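About Postance

Postance is a small workshop that keeps two-finger grippers in working order. We set them up, look after them, and fix them when something wears out or gets knocked out of line. That's the whole business, and we love it!

Most of our days are spent on one tool, the Fandska hand gripper. It's a pair of fingers on linkages, with a camera mounted behind them and a handle so a person can carry it around and do ordinary tasks with it. Labs and schools use it to record how people pick things up, and then the recordings go off to teach robot arms. We built the first ones for our own use, in a back room at Nargate. Then a lab down the hall wanted to borrow one, then they wanted two, and after that we were a company before we had a sign on the door.

What we do

People send us grippers in every state you can think of. Some only need a yearly checkup. Others show up in a shoebox with the screws in a sandwich bag (we really don't mind, please just put ALL the screws in the bag). Whatever comes in gets the same treatment on the bench, and we've written it down here because customers kept asking what happens to their tool while we have it.

First we clean it. Dust gets into the linkage pins and makes the fingers feel gritty, and you'd be amazed how many "broken" grippers are fine after a wipe and a drop of light oil. We don't use spray lubricant anywhere near the finger pads or the lens.

Next we look at the fingers. The ridge along the top of each finger is the part that gets rubbed, and scuffs there are normal and harmless. What matters is the inner face, where the pad sits. We check the pad edges for lifting, run a fingernail along the seam, and replace the pads in pairs. Always in pairs! A fresh pad across from an old one pulls small objects to one side, and you can chase that problem for a whole afternoon thinking it's the linkage.

Then comes tip alignment, our favorite job. With the gripper held in the bench stand we bring the tips in slowly until they touch, and look for light between them. If one tip lands high, the pin on that side usually needs a shim. If they meet at the top and gap at the bottom, the finger itself has probably taken a bend, and we swap it.
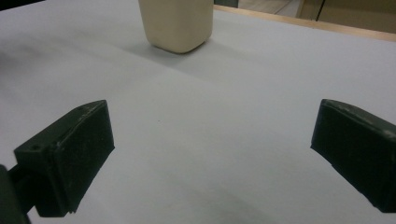 After alignment we go over to the table for a feel test. We pick up cups, tubs, pens, coins, a folded cloth, and whatever else is lying around the shop, and put them down again. A gripper can pass every measurement on the bench and still feel stiff at the end of its travel, and the only way to find that out is to use it for a while. We like a plain, pale tabletop for this part of the job. Dark fingers show up clearly against it in the recording, and so does any wobble.

The camera gets checked last. We want both fingertips in view, at nearly the same height, with enough clear space between them to see what's being picked up. If the tips sit lopsided in the picture, we go back and find out whether it's the fingers or the camera bracket. The bracket is the usual suspect. Its two screws work loose with travel, and we now put a dab of thread locker on both before a tool goes home. When we've moved a camera at all, we redo its calibration and include the new file with the tool, along with the old one so you can compare.

Every gripper leaves with a paper card listing what we found, what we changed, and which pads are on it. Keep the card with the tool. Next time around it saves us a lot of guessing, and some of our older grippers have quite a stack by now.

How we got here

The first Fandska took far too long to build and came apart if you set it down hard. We made a lot of them anyway, fixed them a lot, and learned most of what we know from the fixing. The linkage arm is on its fourth shape. The pad has changed more often than that, mostly because glue is a strange and stubborn subject and we keep finding one we like better.

In April we moved the repair bench into its own room, with good light and a door that closes, and it has made a huge difference. Since we started keeping cards we have serviced 986 grippers, and 159 of those have been back more than once. We're always glad to see a familiar serial number come through the door. The scratches are different every time, but you get to know a tool.

The Turcotte sessions

We also teach. The Turcotte sessions are hands-on repair days for students, lab techs, and anybody else who uses a gripper and would like to stop being afraid of it. You bring your own tool, take it apart down to the pins, and put it back together the same day. We supply the drivers, the shims, the pads, and lunch. Nobody has to know anything about robots to come. If you can change a bicycle tire you'll do great, and if you can't, you'll still do great, it might just take until after lunch.

We started these sessions so that we'd get fewer repairs, and we're getting more of them, because people who've opened a gripper once notice small problems sooner. Those are lovely repairs to do! A pad that's just starting to lift takes minutes. A pad that let go in the middle of a week of recording costs somebody the week.

Looking after yours between visits

Wipe the fingers with a dry cloth when you're done for the day. Store the tool with the fingers slightly open so the pads don't press flat against each other. Check the bracket screws with the small driver, snug and no more. If the fingers start to squeak, stop and oil the pins. Don't glue a pad back down yourself unless you've been to a session or have called us first. Some 100 pads a year come in with the wrong glue under them, and it takes longer to get off than the whole rest of the service.

Getting in touch

Send us a note through the contact form with your serial number and a sentence or two about what the tool is doing. A short video helps if it's a noise. We'll tell you whether it needs to come in or whether you can sort it out where you are, and we're happy to stay on the phone while you do.

The bench is open to visitors when a session isn't running. Come in, bring the gripper, and ask anything.

Page last updated 28 May 2021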